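The Wall That Fooled the Dinner Guests

There is a moment, usually in the second week of a big play in a small town, when somebody in the front row leans over and tries to touch the scenery. I've done it myself! You know perfectly well that the castle is made of canvas and thin board, and your hand goes out anyway.

I have been in love with fake surfaces since I was a kid. Painted marble, paper paneling, stone that weighs less than a loaf of bread, flowers that were never near a garden. This summer I finally gave in and spent two weeks looking at as many of them as I could.
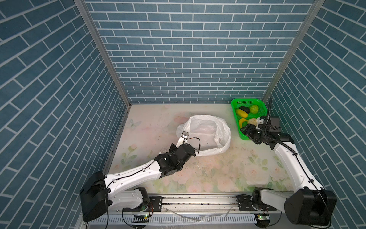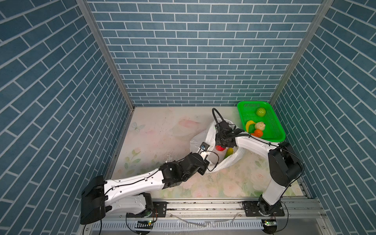 Blue brick print on the walls, faded roses on the mat.

My first real stop was Skivcombe, where the old playhouse still keeps a paint room up under the roof. You climb 40 steps to get there, and the last few are more of a ladder. The room is long and narrow, with a slot in the floor so that finished cloths can be lowered straight down to the stage. Before the slot was cut, every cloth had to be rolled up, carried down the stairs and around the outside of the building, in all weathers.

What I loved most was the brick drawer. It holds 13 stencils, all cut by hand, all for brick, and no two alike. One is for rich people's chimneys (tight joints, sharp corners). One is for back alleys, with the rows sagging a little, as if the ground had sunk. The oldest has been painted through so many times that its edges are thick and shiny, and the painters still swear by it because it prints a slightly soft line that looks wonderful under warm light.

Brick is harder than you'd think. The brick itself is easy enough, a rectangle in one color. All the work is in the lines between. Make them too white and the wall jumps forward and shouts at the actors. Make them too dark and from the back row the whole thing melts into mud. The playhouse mixes its joint color fresh for each show, and the painters walk to the very last seat to check it before they do the second coat - then walk back, climb the 40 steps and do it again if they don't like it.

And then there's printed wallpaper, which has its own long and slightly snobbish history. People with real stone in the hall looked down on people with paper stone in the hall, and the people with paper stone had a lovely time anyway. I spent a happy afternoon with the pattern books at Safavi, a shop that sells nothing but old rolls and leftovers. The stock list runs to 3808 patterns. There are tiles, planks, book spines, bamboo, quilted satin, and one very odd paper that pretends to be a hedge. Some rolls have been sitting there so long that the outer layer has gone a different color from the inside, and customers ask for the outer layer on purpose.

I bought a single roll of a gray stone pattern called Stestosus. I have no idea where the name comes from, and the shop didn't either. It's a terrific paper, full of little chips and shadows, with a repeat so long that you have to hunt for it. I papered the inside of a closet with it the same weekend. Every time I reach for a coat I feel like I'm visiting a very small fortress.

Flowers are a whole other branch of the family. The best old florals leave things a bit loose, so the petals run past their outlines and the leaves wander off into the background. A rose drawn too carefully goes stiff on you. The paint room keeps a box of flower blocks too, though they hardly ever come out now, and I was allowed to print one on a scrap of muslin. Mine smudged. I've framed it.

If you want to see the real thing, the Skivcombe playhouse is opening its paint room to visitors for 2 weekends in September, and the brick drawer will be out on the long table. Wear flat shoes for the ladder part, and sit in the back row for a minute before you leave. The alley wall from last season will be hanging on the stage, sagging rows and all.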